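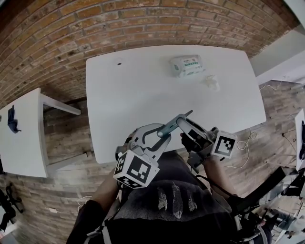 White table and a pack of wipes, up against the brick.

Forum > Old houses > Walls and plaster
Thread: Bare brick indoors, show me you love it too

despina_m
2024-03-20
I finally have my brick wall!! Three weeks of hacking off plaster in the back room at Forside and I could not be happier. Reds, browns, a few that are nearly orange, and the pale mortar really sets them off. I keep wandering in with a cup of tea just to look at it.

Now the question. Do I seal it or leave it alone? It sheds a bit of grit every time somebody leans on it, and I'd like to put a desk there. I've been offered a tub of Luris matt sealer, half used, from my sister.
Despina Marinescu

mortar_and_me
Congratulations! Leave it alone. Old brick wants to breathe, and anything you paint on is there for good. Stiff brush, hoover with the soft head, then live with it for a winter before you decide.

Themba VdM
Going to disagree with the above, cheerfully. I sealed mine in December two years ago and it's been brilliant. No dust on the books, and you can wipe it down. It's an inside wall though, dry on both sides. Is yours an outside wall?

despina_m
Outside wall, yes, faces the yard. Solid brick, no cavity. House is 1890s as far as we know.

mortar_and_me
Then definitely no sealer! Damp gets in from the yard side and has to go somewhere. I've seen faces pop off bricks from exactly this. What's the mortar, lime or cement?

despina_m
Mostly lime I think, it's soft and crumbly. There's one patch low down that's hard and grey, so somebody has been at it.

pointing_pete
That grey patch is what I'd worry about, more than the dust. Rake it out gently by hand (no grinder, please) and repoint in lime. Once the loose joints are done most of the grit stops anyway. I got through 30 tubs for a whole chimney breast and hall, 782 bricks. Yes I counted, it was a long weekend.

Themba VdM
Fair enough, outside wall changes things. I still think a breathable one is worth a try on a small bit behind the desk. Clello do one, I paid about 30 quid. Try two bricks and see if you hate the colour, mine went a shade darker and I grew to like it.

mortar_and_me
"Breathable" on a tin makes me nervous, but two bricks can't hurt.

despina_m
You are all wonderful. Plan is: brush, dig out the grey bit, lime, then wait. Luris tub is going back to my sister. Does anyone know a good place for small bags of lime? Mthembu only sell it by the pallet.

pointing_pete
Sending you a message with the place I use. Get the fine sand as well!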